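Speaker notes, "The Lolly Tray and Other Small Hospitalities"
Beltwood office managers' get-together, April 27, 2022

Start slowly, let people find a seat. Thank Zerner for the room and the tea. Say hello to anyone who came last time and sat through my talk on stationery cupboards (bless them).

Opening story. When I started at Agbayani we had a big white table in the open-plan area and people walked past it all day long without stopping. It was a lovely table, plenty of room for elbows, and it might as well have been a wall. Then one January I put a tray of sweets on it, mostly because I had leftovers from Christmas and didn't want them in my own kitchen, and by morning tea there were people standing there talking who had only ever sent each other emails.

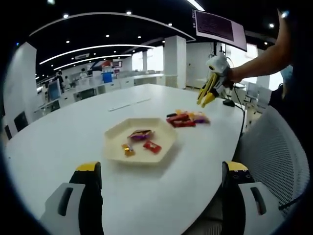
So, the tray itself. Mine has low sides and I'd recommend that to anyone. A deep bowl means rummaging, and people feel a bit shy about rummaging with the boss looking on. With low sides you can see your purple one or your gold one from across the table and pick it up in a civilized fashion. (Pause here, someone always has a view on the purple ones.)

Keep everything wrapped. I know homemade fudge is nicer, and I love making it, but on a shared table wrapped is kinder to everyone, and the wrappers have the ingredients on them for the folks with allergies. If yours come in tiny wrappers with no list, keep the big bag in a drawer so you can check. 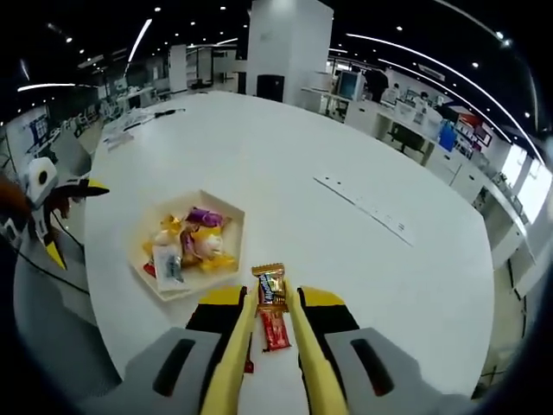
Mixing. Two kinds of chocolate bar and a few boiled or chewy things will suit most offices. Don't tip the whole bag in! A heap looks generous for an hour and then it's only the ones people don't like. I top mine up after lunch, a small handful, and spread them so the colours show. The bars that won't fit can sit beside the tray quite happily.

Mention the Jomik order here if time allows, and the day I typed 2000 where I meant 1000. We were eating toffees until the following January.

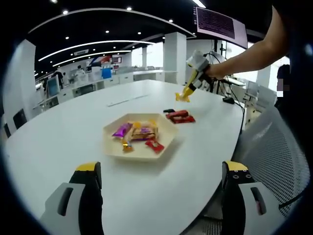 Charito Quiambao wrote to me after the last version of this talk and said her team would rather have fruit, and could I please say so out loud. Consider it said, Charito. Mandarins do very well, only put a bin within reach for the peel.

Questions, then tea.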